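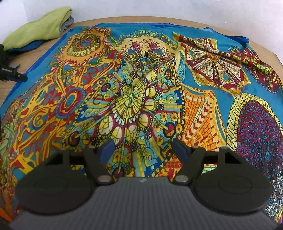
Figure 3. Printed cloth (item 104) spread on the round table, with folded garments at the upper left.

3.2 Printed textiles

Densely printed cloths were treated as a separate group within the household textile inventory. On a plain garment, the hem and seams are usually the strongest lines on the surface. On a printed cloth they compete with the pattern. The item in Figure 3 has a turquoise-blue ground and a blue hemmed border, and its interior carries medallions, scrollwork and an arched panel with a yellow striped rim. The border could be followed by eye along the top edge and down the left side. Raised folds were harder to place, as a wrinkle crossing a geometric panel tends to read as one more line of the print.

The Birnano list contains 181 textile items, of which 30 were assigned to this group. Assignment was made on the pattern alone; fiber content and weight were not used. Each item was recorded once spread and once bunched, on a bare wood surface where possible.

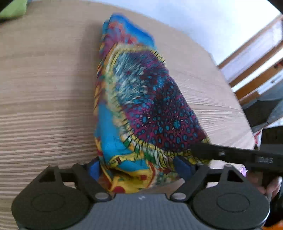
Antoniuk

3.3 Bunched state

When the cloth is held at a narrow neck, most of the layout seen in the spread state is lost. Item 104 forms a tall, roughly conical bundle in which a magenta and navy panel with turquoise spots takes up the center and right side. A band of pale cream, teal and yellow strokes curves across the middle, and bright blue shows again near the tip. At the base, a yellow border with red squares is drawn into folds.

Two notes were entered for each bunched item: which color areas remained in view, and whether any border could be identified. Medallions were not scored, since a partial medallion is easily confused with a fan or arch motif. The notes were kept in the Clesico sheet format used for the earlier Brillwood inventory – one row per item and state, with free text limited to 700 characters. Plain garments followed the same format and are reported in Section 3.4.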